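Katden Gear Works
Bench Assembler, Small Gear Trains (second shift)
Location: Drolleldale plant, Building 2
Reports to: Osamu Fukuda, assembly lead
Hours: 2:30 p.m. to 11:00 p.m., with a paid break
Positions open: 2

Summary

Katden builds and rebuilds small gear assemblies for packaging equipment, laboratory pumps and textile machinery. The Drolleldale plant handles low-volume work: first builds, repair units and short runs that do not go through the main line. We are hiring bench assemblers for the second shift to fit gears to plates, set backlash, check runout and record results.

The work is done by hand at a bench. Parts are small and most clearances are tight. Applicants should be comfortable with repetitive work that still needs close attention from the first unit of the shift to the last.

Duties

Read assembly drawings and routing sheets and pull the correct parts for each job.

Inspect plates, posts and bores for burrs, nicks and scoring before fitting. Deburr by hand where the drawing allows it. Parts that fail inspection are tagged and moved to the hold shelf. They do not go back in the bin.

Fit spur and bevel gears to posts and shafts. Select shims. Confirm free rotation by hand, then measure backlash with a dial indicator and compare with the value on the sheet.

Torque fasteners to spec and mark them with paint pen.

Complete the build record for each unit, including part lot numbers, shim thickness and measured values. Records are entered at the bench terminal before the unit leaves the station.

Clean and lubricate assemblies according to the job sheet. Lubricant type and amount differ by customer and must be checked each time.

Take down repair units, lay out the parts in order, and note wear patterns for the engineering file.

Typical work

Units from the Hirose line make up a large share of second-shift work. These are compact drives with a flat carrier plate and several gears on fixed posts. A new assembler usually starts on Hirose units and moves to the Sumerska repair program after the first review. Sumerska units are older, drawings are less complete, and more judgment is needed on what can be reused. 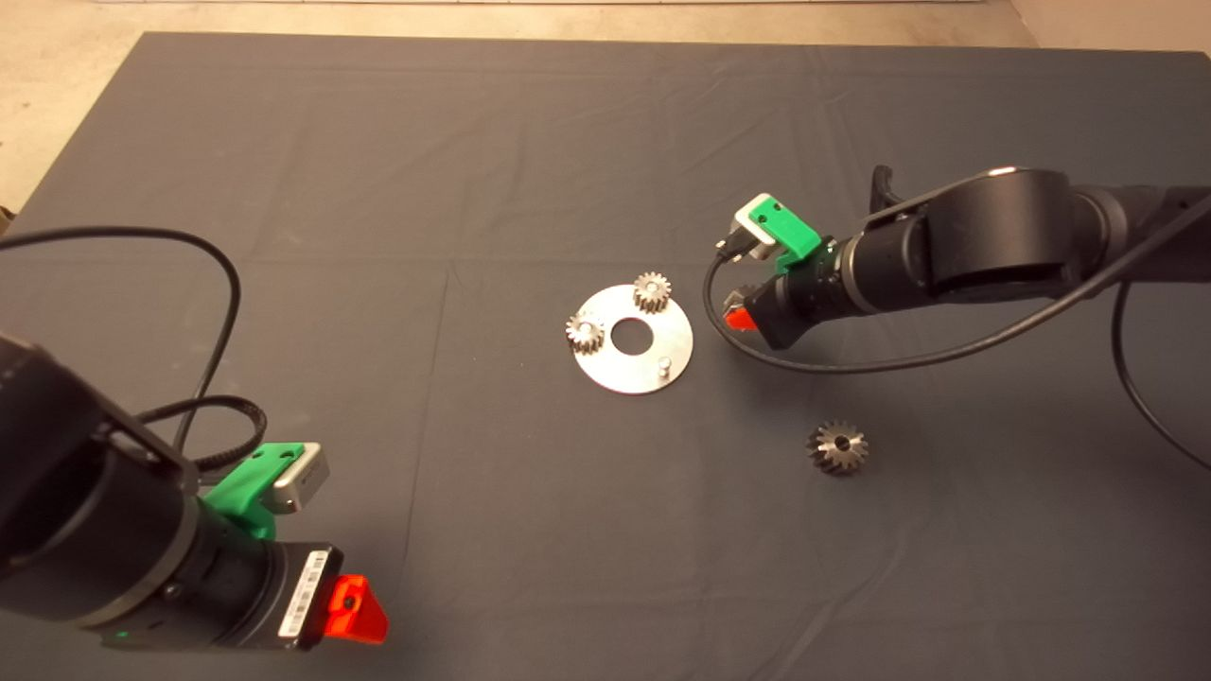 Carrier plate work is the first skill we teach and the one we test before sign-off. The assembler has to know which gear goes to which post, and in what order, before picking anything up. A round plate with a center hole, two small spur gears already on their posts and one short pin still bare is a common mid-build condition. A bevel gear lying on the cloth nearby should not be taken as the part for that pin until the drawing has been read; tooth form and bore are checked first, then the post. Small parts are laid out on plain dark cloth, with space between the loose gears and the plate. The cloth keeps steel teeth off the hard bench top and makes bright parts easy to find. Cloths are changed at the start of each shift, and again after any deburring.

Gears are handled by the hub or the rim faces where the size allows. Teeth are not used as a grip. If a gear binds on its post, the assembler stops, removes it and checks both parts under the bench magnifier. Forcing a fit with a mallet or with pliers is grounds for a written warning.

Required

High school diploma or equivalent.

One year of hands-on mechanical assembly, small engine repair, clock or instrument repair, machining or similar work. Trade school bench hours count toward this requirement.

Ability to read a basic mechanical drawing, including section views and tolerances.

Working knowledge of calipers, micrometers, feeler gauges and dial indicators.

Ability to tell spur, helical and bevel gears apart by sight and to measure bore and outside diameter.

Near vision, corrected or uncorrected, sufficient for work under magnification.

Basic arithmetic with decimals — shim selection is done on paper before it is entered at the terminal.

Preferred

Experience with backlash adjustment or contact pattern checks on bevel gear pairs.

Experience with arbor presses and light press fits.

Soldering or wiring experience is not needed for this position and will not affect the decision either way.

Physical conditions

The position is seated or standing, at the choice of the assembler. Bench height is adjustable. Most lifting is under 20 pounds; parts trays above that weight are moved by cart. The room is temperature controlled. Noise at the benches is low, but the corridor to the press area requires hearing protection. Safety glasses are required at all times in Building 2. Rings, bracelets and loose sleeves are not permitted at the bench. Nitrile gloves are provided and must be worn for solvent cleaning. For fitting work they are optional.

Training

New assemblers work beside a trained assembler for the first 400 hours. During this period all units are double-checked and the build record carries both sets of initials. Sign-off is by unit type. An assembler signed off on Hirose carrier plates is not automatically cleared for Sumerska repairs or for bevel pairs of any kind.

The bench test for sign-off consists of one complete carrier plate built from loose parts, one teardown, and one plate with a deliberate fault. The applicant must find the fault, describe it in writing and tag the unit correctly. Speed is recorded but is not part of the pass mark.

Pay and benefits

Starting pay is $745 per week, including shift premium. Pay is reviewed after sign-off on the first unit type and once a year after that. Benefits include medical and dental coverage, paid holidays, paid vacation from the first month, and an annual allowance for safety shoes and prescription safety glasses. Hand tools and measuring tools are supplied. Personal measuring tools may be used only after they have been checked and labeled by the gauge room.

Selection process

Applications are read as they arrive. Selected applicants will be asked to come in for an interview and a bench exercise on the same afternoon. The exercise covers measuring several gears, matching them to a drawing and fitting a simple plate. All tools and glasses are provided. Applicants who need a different bench height, lighting or magnification for the exercise should say so when the visit is arranged.

How to apply

Send a resume and a short note on your assembly or repair experience to Osamu Fukuda, Bench Assembly, Katden Gear Works, Drolleldale. Paper applications may be left at the Building 2 front desk between 9:00 a.m. and 4:00 p.m. In the note, state the smallest parts you have worked with regularly and the measuring tools you used. Photos of past work are accepted but not required — do not send customer drawings or parts that belong to a current or former employer.

Applications close at the end of October. Start dates are in November.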